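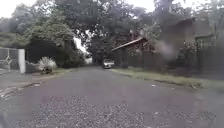

Entrada de coche: consejos para mantener la grava, la verja y el seto en orden

Donde termina la propiedad y empieza el asfalto se junta casi todo el trabajo sucio de una casa: piedra suelta, hojas, barro, bisagras que chirrían. Esta página reúne lo que hacemos nosotros en la entrada y las herramientas que guardamos en el taller para ello. Casi todo se puede hacer con material corriente.

Grava suelta sobre el asfalto

Cuando la grava cubre buena parte del firme junto a la entrada, conviene recogerla antes de barrer fino. Primero se pasa el rastrillo metálico de púas cortas, con el mango bajo, y se va formando un cordón hacia un lado. Después se recoge con pala cuadrada. La escoba se deja para el final.

El cepillo de calle de cerdas duras va mejor que el cepillo de patio. Nosotros usamos uno de Warkholm de 53 cm y lo guardamos colgado, con las cerdas hacia abajo sin tocar el suelo. Si se deja apoyado, se deforman en un invierno.

La piedra recogida no se tira. Se pasa por una criba sobre la carretilla y se separa en dos cubos:

Cubo 1: piedra limpia, para rellenar los huecos de la entrada.
Cubo 2: tierra, hojas y arenilla. Sirve para nivelar baches detrás del cobertizo.

Con el suelo mojado la arenilla se pega a la criba. Es mejor esperar a que se seque o extenderla sobre una lona vieja.

Si la entrada da a una vía pública, barra siempre de cara al tráfico, con chaleco, y meta la carretilla dentro de la finca. Hágalo a media mañana, con buena luz. Bajo árboles que cierran la carretera por arriba los conductores tardan más en ver a una persona parada en el borde.

Para que la grava no vuelva a salir

Lo que mejor nos ha funcionado es un bordillo enterrado a ras, con la grava 2 cm por debajo. También se puede poner una rejilla alveolar en los últimos metros de la entrada, que es donde las ruedas giran y empujan la piedra hacia fuera. La rejilla de Olline se corta con sierra de calar y hoja para madera de diente grueso. Hay que compactar el suelo antes de colocarla; si no, baila.

Rellene la rejilla con piedra angulosa. El canto rodado se mueve demasiado.

Verja metálica

Una verja de barras se limpia con agua tibia, jabón de platos y un guante de microfibra. El guante rodea la barra y se acaba mucho antes que con esponja. Las uniones de los refuerzos en diagonal acumulan polvo y agua; ahí va bien un cepillo de dientes viejo.

Puntos de óxido pequeños:

Lijar con grano 120 hasta ver metal limpio.
Quitar el polvo con un trapo apenas humedecido en alcohol.
Dar imprimación antioxidante con pincel fino.
Esperar el tiempo que marque el bote y repasar con el color de la verja.

No pinte a primera hora si ha habido rocío. La pintura se levanta después en láminas.

Las bisagras se engrasan en marzo y otra vez al acabar el verano. Se limpia primero la grasa vieja con papel, se abre y se cierra la hoja unas cuantas veces y se pone grasa de litio. El aceite de cocina no sirve, se vuelve pegajoso y atrapa arena.

Si la hoja roza el suelo, compruebe antes si hay piedras debajo. Parece obvio, pero Hanan Daher, que nos presta la soldadora, desmontó una hoja entera y el problema era grava acumulada en el recorrido.

Postes blancos

El blanco en exterior se ensucia por abajo, donde salpica la lluvia. Para limpiarlo mezclamos una cucharada de bicarbonato en medio cubo de agua, se aplica con esponja blanda, se deja un par de minutos y se aclara. El verdín sale mejor con un limpiador específico para exteriores, siempre sin mezclarlo con otros productos y nunca con lejía.

Para repintar, empiece por arriba y deje las aristas para un pincel plano. El rodillo pequeño hace bien las caras pero carga demasiado los cantos. Proteja el suelo con cartón sujeto con un par de piedras; el plástico vuela y acaba pegado a la pintura fresca.

Anote en la tapa del bote el nombre del color y dónde se ha usado. En nuestro estante hay 11 botes y cuatro son blancos distintos.

Seto junto a la carretera

Un seto grande y redondeado se va comiendo el arcén poco a poco. Recorte primero la parte que da al paso y luego la de arriba. Antes de empezar, revise que no haya nidos; si los hay, se deja para más adelante.

La base suele quedar hueca y oscura, y allí se acumulan hojas. Saque el exceso con rastrillo de plástico, que no engancha las raíces. Una capa fina puede quedarse.

Para recoger los recortes, extienda una sábana vieja al pie del seto y arrástrela por las cuatro puntas. Las tijeras se limpian al terminar con un trapo y alcohol, y se les pone una gota de aceite en el eje. Las nuestras son unas Panasiuk de mango largo y llevan años con la misma hoja.

Plantas de hojas puntiagudas

Los agaves y las yucas adornan mucho una entrada y pinchan bastante. Para quitar hojas secas hacen falta guantes de cuero con manguito, gafas y manga larga. Se corta la hoja cerca de la base con tijera de podar o con una sierra pequeña, de fuera hacia dentro. La savia del agave irrita la piel, así que conviene lavarse los brazos después.

Las hojas de fibra larga se enredan en la trituradora. Se cortan en trozos y van al contenedor verde. Si la planta invade el paso, es mejor trasplantarla que recortarle las puntas.

Qué guardar a mano

Tenemos todo lo de la entrada en un mismo rincón del taller, en un panel perforado de Jirden:

rastrillo metálico y rastrillo de plástico
pala cuadrada
cepillo de calle
criba
guantes de cuero
chaleco reflectante
grasa de litio y papel
lija y pincel fino en un tarro con tapa

Chae-won Shin nos recomendó dibujar el contorno de cada herramienta en el panel con rotulador. Se ve enseguida lo que falta por recoger.

Las palas y rastrillos se limpian en seco con un cepillo de alambre antes de colgarlos. Una vez al año se les pasa un trapo con aceite de linaza por el mango. El trapo usado se extiende al aire libre hasta que esté seco del todo y después se tira; hecho una bola puede arder solo.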